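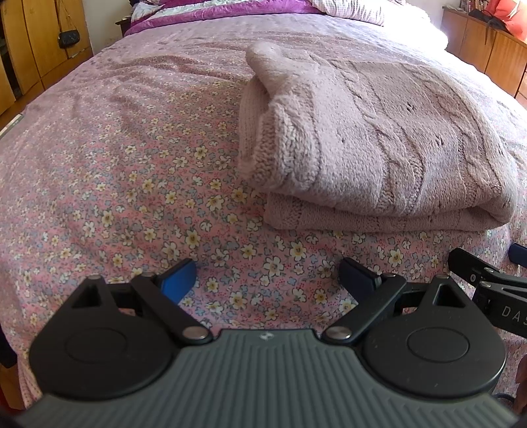
Oddur Kragh

Mestavard Working Group on Domestic Handling Practice
Minutes of the May meeting, held by call on May 14, 2020

Chair: Valeriano Peñalver
Minutes: Oddur Kragh
Apologies: Gamage site lead

1. Minutes of the previous meeting

Accepted with one correction. Under item 4, "jaw width" should read "jaw opening at rest." The corrected copy is on the shared drive.

2. Draft practice note, soft goods in bedrooms

The chair went through the draft section by section. The note covers recording and handling work with hand-held grippers on beds, bedding, and knitted or woven items. It does not cover laundry rooms, which stay under the Brumuleck note until that one is revised.

2.1 Start position. The draft said that each run should start with the fingers open and clear of the item. Haltinbridge asked what "clear" means on a thick blanket, where the pads may be close to the fabric before anything has been picked up. Agreed wording: "Fingers open, no part of the item between the pads." No minimum distance will be given.

2.2 Two grippers in use. Where an operator works with both hands, the second gripper will often enter the view of the first. The draft called this a fault. Several members objected that it is normal in two-handed work and that the rule would throw out good runs. The rule was struck. It is replaced by a requirement that the idle gripper not cover the item being handled.

2.3 Surface under the item. Patterned bedding is permitted. The log entry must name the top surface and any second surface that the item may be dragged across. "Bed" alone is not an acceptable entry. Gamage had sent a written comment asking for a fixed list of terms. The chair preferred free text for now, and the comment is carried to the next meeting.

2.4 Small loose objects. This took most of the time. The draft treated small objects on a bed as clutter, to be removed before the run. Haltinbridge pointed out that small objects on fabric are often the task itself, and that a rule written for clutter should not apply to them.

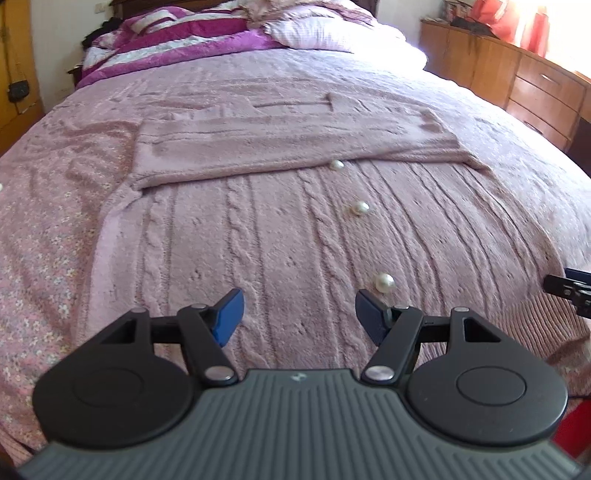 The agreed text separates the two cases. Objects that belong to the task are listed by type in the log before the run and accounted for after it, including any that have rolled away from the main group or settled in a fold. Objects that do not belong to the task are removed if they are within reach of the fingers. Items on nearby furniture may stay where they are.

O. Kragh asked that the text say who does the accounting. Agreed: the operator, before the log is closed. A second person is not required.

2.5 Open-knit fabric. Knits with holes or raised cables can catch on a finger edge or a pivot pin. The operator should stop when a loop is caught, open the fingers fully, and free the loop by hand. Pulling against a caught loop is not permitted. The run is kept and marked "snag," with the time of the stop.

2.6 Daylight. Bright windows at the head of a bed or beside it can wash out part of the view. The draft required curtains to be closed. The chair considered this too strict for occupied homes. Changed to "should," with a note that the item itself must remain readable throughout the run.

3. Grasping and lifting knitwear

Haltinbridge introduced a separate annex on lifting. It was prepared after the review of batch 3335, in which the reviewers could not agree on when a grasp had started. The annex is attached in the form adopted.

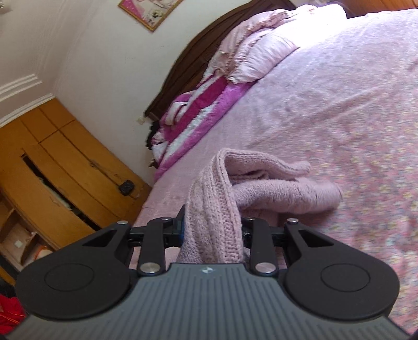
Annex text by Valeriano Peñalver, Haltinbridge

A grasp starts when both pads bear on the fabric. Contact by one pad is logged as a touch. The grasp ends when either pad is free of it.

Take hold of a fold where one is available. A single layer of knit may stretch at the grip, and the mark can remain after release. Where the item has a ribbed border, note whether the border is inside the grip or beside it.

Raise the item slowly. Parts of a folded item may stay on the bed while the gripped part comes up, and this is acceptable. The log should say "partial lift" in that case. "Lift" is reserved for items with no part left on the surface.

Tilting the wrist during the lift is allowed. Do not rotate the view afterward to level the room. Reviewers work from the unaltered recording.

The pause at the top of the lift is 2 seconds. A run holds no more than 300 seconds of recording, after which a new log entry is opened.

End of annex.

4. Discussion of the annex

Brumuleck asked whether the pause applies to partial lifts. It does. The secretary will add "or partial lift" to that paragraph before circulation.

There was a question about privacy. Bedrooms contain bags, clothing, framed pictures, and other personal things that the householder may not think of moving. The general Mestavard rules on consent already apply. A cross-reference will be added to the front of the note, and the operator will ask the householder to look over the room before the first run.

5. Actions

O. Kragh: circulate the revised note with the changes to 2.1 through 2.6.
V. Peñalver: write two sample log entries, one for a partial lift and one for a snag.
Gamage: resubmit the list of surface terms, with definitions.
Brumuleck: check the laundry note for any use of "lift" that conflicts with the annex.

6. Next meeting

Date to be set by email once the revised note has been circulated. The list of surface terms will be the first item.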